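README for the Plomell sofa set

Hello, and thanks for downloading this! I'm Iveta Skála, I put the set together, and this file is the bit you're meant to read first (I know, I never do either). It covers what's in the folder, how the files are named, what I'd use it for and what I'd leave well alone.

What it is

Plomell is a set of 1245 pictures of one living room being tidied, over and over, with nearly everything happening on or next to the sofa. I wanted ordinary household stuff: cushions, cloths, buckets, little stools, the things that drift onto a sofa during the day and have to be shifted before you can sit down. There are loads of spotless show-home sofas out there already and I didn't fancy adding to the pile.

What's in the folder

The pictures are in two folders, "cushions" and "cloths". Cushions is the bigger one. Cloths has 300 pictures and is mostly sorting and folding, with a bucket or a basket on the go. If a picture could have gone in either folder I put it in cloths, so don't read too much into the split.

There's also a plain text file called notes.txt with one line per picture. I wrote those lines myself, usually with a cup of tea in the other hand, so the style wanders a bit. "Throw" and "blanket" mean the same thing. "Cloth" is anything soft that I couldn't put a better name to, and quite a few things ended up as cloth!

Naming

Each name starts with the folder, then the tidy-up number, then the picture number. Tidy-up 3 is short (the doorbell went and I didn't pick it up again afterwards). I thought about renumbering and decided against it, as a friend at Oravec had already built a list from the old names and would have had to start over.

Things to know before you use it

It's one room and one sofa, so please don't treat it as a picture of how people live in general. The same cushions come round again and again. If you're splitting the set for testing, split by tidy-up and keep each one whole, otherwise you'll have near-twins on both sides and your results will look far rosier than they should.

Colours haven't been corrected. The sofa is dark grey and comes out nearly black on some evenings, and I rather like that, but it does make dark fabrics hard to pick out.

Changes

Version 2 fixes a batch of lines in notes.txt where I'd swapped left and right. Sorry to anyone who struggled with the first one. The Lornar mirror still has the old version, so get it from the main page if you can.

A page from the tidying notes

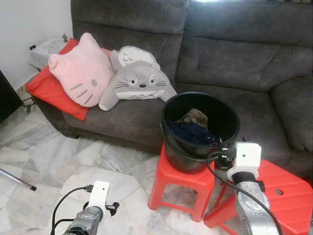

Dukex, May

Bucket up on the red stool, a navy cloth and a brownish-grey one inside. I'd call this one medium difficulty: the cloths are bunched up together and the bucket is black, so the navy doesn't stand out much. The line in notes.txt says "two cloths, bucket, three cushions", and the cushions are the red square, the pink Hello Kitty and the grey Totoro, who is sprawled over the seat with his arms out. I've filed it under cloths.

The second red stool is down as "stool, small" in the notes, same as the first. I did try calling them stool A and stool B for a while, but I kept muddling them up and went back to plain "stool".

Still to do

Go through the throws again, check the spelling of "chaise" everywhere (I had it three different ways), and add a proper list of the cushions. If you spot a wrong line, send me the file name and what it ought to say and I'll put it in the next version.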